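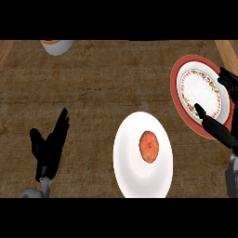 Company > About Cevness

Search this site

About us

Cevness records people doing things with their hands and turns the recordings into training material for two-handed robots. We work by teleoperation. A person at a control station moves their arms and fingers, the robot's arms and hands follow, and everything that passes between the two is stored. Most of our work is tabletop handling: plates, bowls, fruit, cups, cutlery, small boxes, bottles with lids. Part of it is done in simulation and part on hardware.

We do not build robots and we do not sell a robot brain. Our customers bring a robot, or the model of one, and a description of what it should be able to do. We send back demonstrations in a form their learning software can read, along with the notes needed to make sense of them.

How the company started

Cevness was set up by Eun-seong Jin and Ok-hee Heo, who had worked together on remote handling equipment for laboratories. In that trade the operator is the whole of the intelligence and the arm is only a long tool. Recordings were kept for fault finding and then deleted. Jin's view was that the deleted files were worth more than the equipment, provided they had been recorded properly, and they had not been. Clocks on the two computers drifted apart. Gripper commands were logged but gripper positions were not. Camera streams dropped pictures without leaving a gap in the numbering.

The first year went on fixing those three things. The result was Zilik, our recording program, which is still in daily use and has been rewritten twice. Zilik puts the operator's motion, the commanded joint positions, the measured joint positions and the camera views on one clock. If any stream falls behind by more than a set amount the recording is marked as faulty while the operator is still in the chair, so that it can be done over on the spot.

What a demonstration is

A demonstration is one attempt at one task, from a stated starting layout to a stated end. It has a written instruction, such as "move the fruit from the plate to the bowl" or "hold the stack steady with the right hand and lift off the top plate with the left". It has an operator, a robot model, a table layout and a result. The result is entered by a second person who did not do the attempt.

Attempts that fail are kept. They are labelled with the point of failure (missed approach, slip, collision, wrong object, ran out of time) and stored apart from the successes. Some customers do not want them. Those who train a model to recover from errors ask for them first.

A typical order covers one family of tasks with the layout changed between attempts. Crockery is moved, turned, swapped for another pattern or tilted. The table surface is changed. Lighting is changed in simulation, where that costs nothing, and less often on hardware. Our current catalogue of table objects holds 171 items, each with a measured size, and a measured mass where the item exists physically as well as in the simulator.

Simulation and hardware

New tasks are normally tried in simulation first. Our simulator setup is called Chae. It runs the same control station and the same recording format as the hardware rigs, so an operator can pass from one to the other without learning a second set of habits, and a file from one opens in the same viewer as a file from the other.

Simulation has limits, and we would sooner state them here than in a footnote. Contact between fingers and thin, hard, smooth objects is the worst of them. A plate rim in a simulator can be gripped in ways a real one cannot, and it can also jump out of a grip that would hold on a real table. Stacked plates are harder again, because there is contact between the dishes as well as contact with the hand. Woo-jin Cho looks after the contact settings in Chae and keeps a list of the tasks for which simulated demonstrations should not be used alone. The list goes out with every order.

Simulation is good for reach, for the order of steps, for deciding which hand should do what, and for finding out that an instruction is badly worded. It is also good for training operators, who break nothing while they learn.

Two hands

Nearly all our work uses a pair of multi-fingered hands. Single-arm work with a plain gripper is well served by other firms and we pass those enquiries along.

With two hands the main question in any demonstration is what the idle hand does. New operators tend to forget it. It drifts across the camera view, rests on things, or hangs in the path of the working hand. A model trained on such recordings learns the drift as faithfully as it learns the task. Our operators are taught to park the idle hand clear of the objects, open, with the fingers together, and to bring it in only when it has work to do. The parking position is not fixed, as a fixed one produces a robot that cannot begin from anywhere else.

The second question is steadying. People steady objects without noticing. Someone lifting a dish from a stack will usually put the other hand on the stack, and will not mention it when asked to describe the task. We write it into the instruction when the customer wants it and leave it out when they want to see what operators do unprompted. Both kinds of recording are marked accordingly.

The third is thumbs. On most of the hands we work with the thumb is shorter, stiffer or mounted lower than a person's, and the mapping from glove to hand is never exact. An operator who tries to copy their own grip will be wrong by a centimetre or more at the tip. They learn to watch the robot's thumb and forget their own. It takes most people a few days and some people never get comfortable with it.

The operators

Operators at Cevness are employees, paid by the hour and not by the attempt. Payment by the attempt was tried for one order in our early days. It produced fast, careless recordings and an unusual number of identical approaches, and the order had to be done again at our cost.

Training lasts 72 hours, most of it at the station. The first part is in Chae with large light objects. Hardware comes later, starting with plastic tableware. Toàn Tôn runs the training and signs off each operator for each robot model separately. Being good with one pair of hands does not carry over fully to the next, particularly where the wrist is different.

Sessions are limited to forty minutes with a break away from the station. Shoulder strain is the usual complaint in this work, followed by tired eyes. The arm supports at each station can be set for height and spread, and operators are expected to reset them at the start of a session even when the last person was the same size.

We hire from all sorts of backgrounds. Dental technicians, crane drivers and people who have laid tables for a living have all done well. Experience with video games helps in the first week and makes little difference after that.

Checking

Each recording goes through an automatic check and then a person. The automatic check, which we call Ada, looks for dropped pictures, clock errors, joint limits, sudden jumps in commanded position and objects that begin outside the agreed layout. It does not judge the task. The person does that, at normal speed and then once more at half speed, from at least two camera views where two exist.

Eun-seong Myung is in charge of checking. Customers receive the rejection figures with their order, broken down by cause. For the last order finished before this page was updated in August, 1166 recordings were accepted. The largest single cause of rejection was an object touched by the forearm on the way to something else, a fault that is easy to miss from the station because the operator is looking at the fingertips.

What you receive

Files are delivered in our own open format, documented in full, or converted to the customer's. Each order includes:

- the recordings, with all streams on one clock
- the written instruction for each attempt, in the wording the operator was given
- the starting layout and the object list
- the result label and, for failures, the point of failure
- calibration data for each camera and each arm
- the list of known limits for the tasks concerned

Operators are identified by a number only. The same number is used throughout an order so that differences in style between operators can be studied or balanced out.

What we do not do

We do not record in private homes. We do not take on tasks involving weapons, live animals or the handling of people. We do not buy in recordings from elsewhere and relabel them as ours. Where a customer supplies its own recordings for checking, they are checked under the same rules and returned with a separate report.

We do not promise that a robot trained on our material will be able to do the task. That depends on the model, the training and the robot, and we see only part of it. We can say what is in the files and how they were made.

Working with us

An order begins with a short trial of one task, usually in simulation, so that both sides can look at the same recordings and argue about the instruction wording. Most of the argument happens at this stage. Questions that sound minor ("does the plate have to be centred?", "may the left hand cross the middle of the table?") change the colour of the whole set, and changing the answer later means recording again.

Visitors are welcome by arrangement and may sit at a station. Please leave rings and bracelets at the front desk, as the gloves do not fit over them. Enquiries about orders go to Ok-hee Heo. Enquiries about operator positions go to Toàn Tôn, and should mention which hand you write with.

Filed under: Company, Teleoperation, Our people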